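Grasp detector keeps picking the pen instead of the cup (wrist cam, translucent objects)

Perception and Grasping > Help

kamissah
Posted 9:14 pm

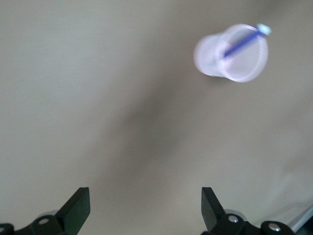 So I've been fighting our grasp proposal node for most of April and I'm out of ideas that don't involve throwing away the whole thing. Setup: parallel gripper, small RGB camera on the wrist, no depth at the wrist, one fixed depth camera off to the side. Segmentation model fine-tuned on 606 of our own frames, then a planar grasp head, then the planner. The target is "cup" and the policy is supposed to approach, square up over the long axis, close. With an opaque mug it's great. With a milky cup lying on its side and a blue stick poking out of the mouth, the mask hugs the blue thing and the pinkish rim and forgets there's a side wall at all. Then the grasp head sees a skinny diagonal blob and proposes a grasp across it at an angle that would put one finger straight into the rim. Confidence 0.9-something, of course.

Things I've tried: more augmentation (color jitter, fake blur), lowering the mask threshold, fusing with the side depth. The depth one made it worse, the cup comes back as a hole with a few floating points in it.

Anybody running something like this without a polarized camera or other exotic hardware? Senyo and I share the code so either of us might answer.

histska_fan
Posted 9:40 pm

What's the class list? If "pen" isn't a class, the model has nowhere to put those pixels, and saturated blue on beige is about the strongest edge you could hand it. I'd add a "contents" class and relabel before touching anything else.

kamissah
Posted 9:52 pm

Two classes, cup and background. I did wonder. We labeled contents as part of the cup because for a pick they travel together anyway.

SOpoku
Posted 10:05 pm

That labeling choice is your bug, I'd bet lunch on it. You told it blue stick = cup and then you're mad it found the blue stick :)

We had the same thing on a bin line with clear tubs. Split the labels, union them later in the planner if you need the collision volume. Also please don't union before the grasp head. The head wants the thing you're squeezing, the collision checker wants everything. Two different questions going into two different nodes, and I've lost count of how many repos feed one mask to both.

Salamatu

gripper_korkor
Posted 10:31 pm

Going to disagree a bit with Salamatu. Relabeling helps but I don't think it fixes this. Look how soft the rim is in that frame, that's motion blur, and the stick is smeared in the middle too. You're running inference while the arm is moving. What's your exposure set to? And are you timestamping the image against joint state, or just grabbing whatever the latest transform is when the mask shows up?

I spent three weeks "improving" a network once when the real problem was a pose lookup that was 32 ms stale. The mask was fine. It was getting projected to the wrong spot.

— Korkor Dogbe

kamissah
Posted 10:48 pm

Exposure is auto (I know, I know). Transform lookup is... latest available. Ugh. OK that's embarrassing, I'll go fix that one regardless.

But the mask is wrong in image space, before any projection, so the transform can't be the whole story.

SOpoku
Posted 10:55 pm

^ what he said. Stale transforms are a real bug and also a different bug.

gripper_korkor
Posted 11:02 pm

Fair on the transform. I stand by the blur though. Lock exposure, add a settle step before the final look, compare masks moving vs. stopped. It's an evening of work and then you know. Relabeling 606 frames is more than an evening!

sabina_v
Posted 11:20 pm

Sabina Vrabec here, I maintain the Grudine labeling plugin, so grain of salt. You don't need to relabel all of it. Pull the frames where something is sticking out of the cup, fix those, retrain, see if the needle moves. Start with 300 tops.

Different thought: that big soft diagonal shadow across the surface bugs me more than the pen does. It's darker than a good chunk of the contrast between cup wall and background. Your network may have learned to be suspicious of any gentle gradient, and a milky cup wall is pretty much nothing but gentle gradient. Check what your background looks like in training. If it's all evenly lit flat table you've got your answer, because the cloth has creases down by the right finger as well.

senyo_a
Posted 7:35 am

Other half of the repo checking in. Training background: 451 frames are on the flat gray bench, evenly lit. The remainder are mixed. So Sabina might be onto something. Kojo didn't mention it because I collected those and he's being polite.

old_kavanagh
Posted 8:10 am

Unpopular opinion, skip the learned mask for the last look. You've got a calibrated wrist cam and a known gripper. Fit a tapered cylinder to the edges, reject anything that doesn't match the taper, done. We ran a Kavanagh-style fitter for years and it never once got excited about a pen.

SOpoku
Posted 8:22 am

And what did it do the first time somebody gave it a bowl?

old_kavanagh
Posted 8:25 am

It stopped and asked for help, which beats a confident finger in the rim.

histska_fan
Posted 8:41 am

Kinda with Kavanagh as a check, not as the detector. Keep the network, then veto the grasp if the width across the closing direction is way under what a cup should be. Ten lines in the planner. A pen-width grasp on a "cup" should never get through.

kamissah
Posted 7:58 pm

OK, update. Locked exposure, added a half second settle, fixed the lookup (image stamp now, with a timeout). Moving vs. stopped: the stopped masks are cleaner around the rim but still mostly blue stick plus rim. So Korkor gets partial credit.

The width veto is in and it rejects the bad proposals, so at least now it fails by backing off and looking again. Sometimes it backs off forever — need a retry cap in the behavior tree.

Senyo is splitting the labels on the frames with stuff in the cup, and I'm going to shoot around 80 more on wrinkled cloth with the lamp off to one side.

gripper_korkor
Posted 8:15 pm

I'll take partial credit. When you shoot the new set, log joint velocity with every image. Then you can filter on it later without guessing which ones are smeared.

sabina_v
Posted 8:33 pm

And shoot some with the mouth pointing left! If the rim is always on the same side of the cup you'll be back here in a month.

kamissah
Posted 8:40 pm

...checking which way they all point now. brb

senyo_a
Posted 9:06 pm

Mostly right. Adding flips to the loader tonight. Does anyone know if the Sutex loader flips the grasp angle along with the mask or do I have to do that by hand?

sabina_v
Posted 9:12 pm

By hand, last I looked. Negate the angle, then wrap it.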